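Sep 23, 2019
By Nuwan Chowdhury, Communications Office, Vindell Arts Trust

Winter light and sculpture trail to open at Rarnach in January

Vindell Arts Trust has announced the programme for its first winter sculpture trail, which will open to the public in January on the riverside paths at Rarnach. The trail will present outdoor works by 13 artists, most of them made for the site, and will remain in place for the whole of the month. Entry will be free at all times and no ticket will be needed for the outdoor route.

The trail has been developed with Jundasano, the producing company responsible for the lighting and technical design, and with the support of Gazi, the regional building supplies firm, which is providing timber, fixings and storage during the installation period. It follows a public call for proposals issued by the Trust in the spring. The call drew 278 submissions from artists and makers working in wood, metal, textile, sound and light.

Rajitha Seneviratne, Director of Programmes at Vindell Arts Trust, said: "Our outdoor season has always finished with the autumn makers' market, and the riverside is then quiet until Easter. We have been asked many times why there is so little to see in the colder months. The selected artists have taken the early dusk as their starting point, and several of the works will look quite different at three in the afternoon and at six in the evening. We are grateful to everyone who sent us a proposal."

The route begins at the old boatyard gate and follows the north bank as far as the upper footbridge, where visitors may either return by the same path or cross and walk back through the water meadows. The surface on the north bank is level and firm throughout. The meadow path is unsurfaced and may be closed at short notice when the river is high. Signs will be placed at both ends of the footbridge, and the state of the path will be posted each morning on the notice board at the boatyard.

Among the new commissions is a series of tall willow figures to be placed in the reed beds, lit from beneath and visible only from the path. A sound work for the underside of the road bridge draws on recordings made at Rarnach over the past year, including the weir, the rowing club and the bells of the parish church. At the upper footbridge, a long canopy of dyed sailcloth will be hung between the existing lamp posts. The sailcloth has been given by local boat owners and is being cut and sewn at the Trust's workshop during the autumn.
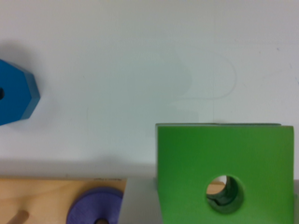 A programme of indoor activity will run alongside the trail in the former net store. Open workshops will be held on Saturdays and Sundays, with morning sessions for families and afternoon sessions for adults and older children. Subjects include lantern making, simple printmaking and drawing out of doors in low light. Places at the workshops are limited and must be booked in advance. There is a charge of £2 for each person, to go towards the cost of materials, and children under five may attend without charge when accompanied by an adult.

Two evenings in the month have been set aside for quieter visits. On these evenings the sound works will be played at a reduced level, flashing or fast-moving light will be switched off, and stewards will be on hand to walk the route with visitors who would like company or assistance. Dates for the quieter evenings will be published with the full timetable. A large-print guide and an audio guide will be available free of charge from the net store whenever it is open.

Hot food and drink will be sold from the boatyard by traders who already hold pitches at the monthly Rarnach market. Applications for the remaining pitches are invited from businesses based within the district, and forms may be requested from the Trust's office. Traders are asked to note that generators will not be permitted on the north bank, and that power will be supplied at each pitch.

Parking at Rarnach is limited and the Trust encourages visitors to travel by train or bus where they can. The railway station is a short walk from the boatyard gate. Spaces for Blue Badge holders will be kept beside the net store. Cycles may be left at the racks by the rowing club, but should not be ridden on the trail after dark. Dogs are welcome on leads.

Installation will begin once the Christmas holiday is over. The north bank will stay open to walkers while the works are being put in place, although short sections may be closed during lifting. Residents of the streets nearest the river will receive a letter setting out the hours of work and a telephone number for enquiries. All lighting will be turned off overnight, and the positions of the lamps have been chosen to avoid shining towards homes on the south bank.

Rajitha Seneviratne added: "Rarnach is a place where people live and work, and the trail has been planned with that in mind. We held two open meetings with residents over the summer and a number of changes were made as a result, including an earlier closing time on weekday evenings. We hope that people who walk this path every day will enjoy seeing it used in a new way."

The names of all the selected artists, together with a map of the route and the workshop timetable, will be released later in the autumn. Schools and community groups wishing to arrange a visit on a weekday are advised to contact the Trust early.

Notes to editors

Vindell Arts Trust is a charity which presents outdoor art, markets and seasonal events in towns and villages along the river. It runs a shared workshop for artists and makers and offers training in outdoor production.

Interviews with the Director of Programmes and with selected artists can be arranged through Nuwan Chowdhury at the Communications Office. Members of the press who wish to attend the preview evening should apply in writing, stating the publication or broadcaster they represent and any access requirements.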